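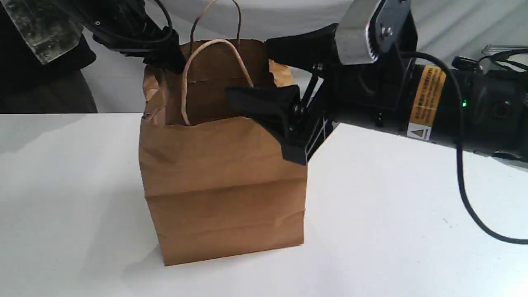

A brown paper shopping bag with twisted handles.

The slow road to Nillomer

The bus to Nillomer leaves at 8 in the morning, and if you miss it you must wait until the next day. I missed it on Tuesday, so I had one more night in the port and one more plate of fried sardines, and I did not complain very much.

Nillomer is a lake, and also the name that people give to all the land around it: the reed beds, the salt meadows and the three villages on the north shore. In winter the water comes up to the first garden walls. In summer it goes back so far that the boats lie on cracked mud. I came in February, when the lake is high and the flamingos are still there.

The road climbs first through pine forest. At 1,398 meters there is a pass with a tea house, where the driver stops for as long as he needs to smoke. From the terrace I saw the lake for the first time, a flat gray plate with a thin pink line on its far side. I thought the line was a reflection of the sky. The woman who brought the tea told me it was the birds.

I stayed in Skukik, the biggest of the villages, at the Özkan guesthouse. It has a wood stove in the dining room and very thick blankets, and you will need both. Breakfast is bread, white cheese, olives and a dark jam made from rose hips. The family also arranges the boats, so it is best to tell them the evening before if you want to go out.

We went out before sunrise. The boat was narrow and had no motor, and the boatman pushed it through the reeds with a long pole. For the first hour I saw almost nothing, but I heard a lot: coots, frogs, something heavy that jumped into the water close to us. Then the channel opened and the flamingos were standing in the fog, making a low noise like people talking in another room.

Plollik, on the other side of the bay, is smaller and can be reached on foot by a path along the dike. The walk took me most of a morning. There the women still weave mats from the lake reeds, and they sell them from their doorways. I bought a small one and carried it home on my knees.

The walking trail around the whole lake is 30 kilometers long, and strong walkers do it in one day. I did it in two, with wet shoes. The southern part crosses a meadow where buffalo graze, and after rain it is better to keep to the stones. In Skukik they will dry your shoes beside the stove if you ask.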